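Sorting and Lending of Play Objects: Progress Report for October

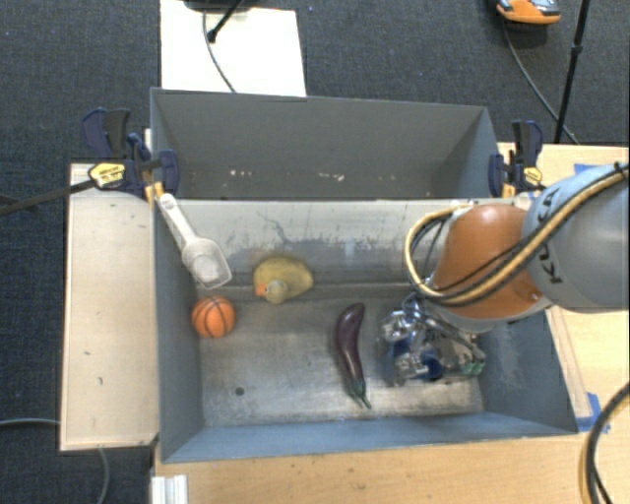 Prepared by Emilian Buzatu, collection coordinator, Cladard Toy and Object Library
For: Farzana Bhutto, Shaikh Fund
Checked by: Zarmeena Paracha

Dear Farzana,

I am pleased to send you our report for October. It follows the same order as the work plan, so you can compare the two easily.

1. Sorting of the stock

The old stock came to us from three nurseries, and it was very mixed. At the start of the month we decided to stop sorting by colour. It looked nice on the shelf, but the staff of the playgroups did not search in this way. They asked us for "something to pour with" or "some food for the shop corner". Now we sort by use: pretend food, balls, animals, and tools for sand and water.

The grey bins stay as the first step for everything. A purple eggplant, a yellow duck, an orange basketball and a translucent white scoop can lie in the same bin at this stage, and each of them goes later to a different group. The scoop was the subject of a long discussion. Benjie Cabrera wanted it with the kitchen toys, and I wanted it with sand and water. We have followed my proposal for now, but the playgroups will be asked.

The list now has 1,969 entries. This is less than we promised for this month, and the reason is that we had to write many entries again after we changed the groups. I expect to recover the delay before the next report.

2. State of the bins

The grey bins are still in use, although their inside walls are worn and have dark scratches. We had planned to replace them from the equipment line. After speaking with Zarmeena I propose to keep them for sorting and to buy new boxes only for lending. The offer from Meltik is for lidded boxes in 2 sizes, and I attach it to this letter.

3. Lending

Seven playgroups borrowed from us in October. The pretend food was requested most often, and we could not serve everybody. The balls were requested less than I had thought. The Fivden playgroup returned its set late but complete.

Fiachra Cronin has written a short sheet on washing, which goes with every loan. Two groups told us the letters are too small, so he will print it again in a larger size.

4. Request to the Fund

We ask for your agreement to move the money for new sorting bins to lending boxes. The total of the budget does not change. If you agree, please answer to me by email and I will place the order with Meltik.

With kind regards,
Emilian Buzatu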